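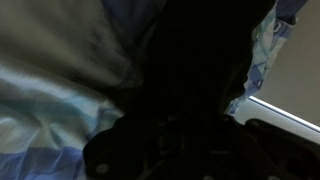
Ticket 3000, page 1 of 2

Altesholm flat, bed-clearing task. Opened May 6, 2021 by Yara Chamoun.

Hello all, and sorry for the length, but I'd like Cordier to have everything in one go. The arm keeps stopping with a grip force fault when it closes on clothes left on the duvet. I ran 15 attempts and 11 ended in the fault, always with dark clothes.
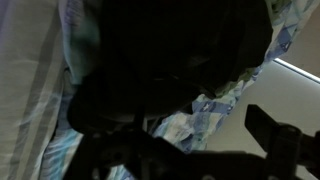 Wrist view, black item over the bedding

I cleaned the fingers, swapped the wrist cable for the Siltar spare and restarted everything, bless it, and the fault came straight back. Please keep hands off the bed until the stop button is in! 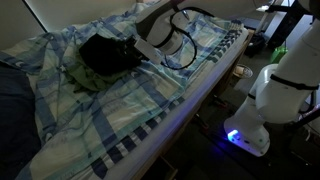 Anil Suvarna, Support Engineer

Thank you, Yara, lovely clear notes. My hunch is that the wrist camera can't find the edge of dark cloth in such low light, so the fingers go too deep and catch the duvet as well. Could you put the lamp on, raise the approach height by 10 mm and try again? Do send me the log, however dull it looks.
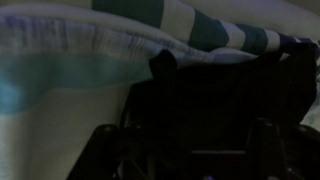 Wrist view, dark cloth at the gripper

Status: waiting for log from site. Copied to Omar Saliba.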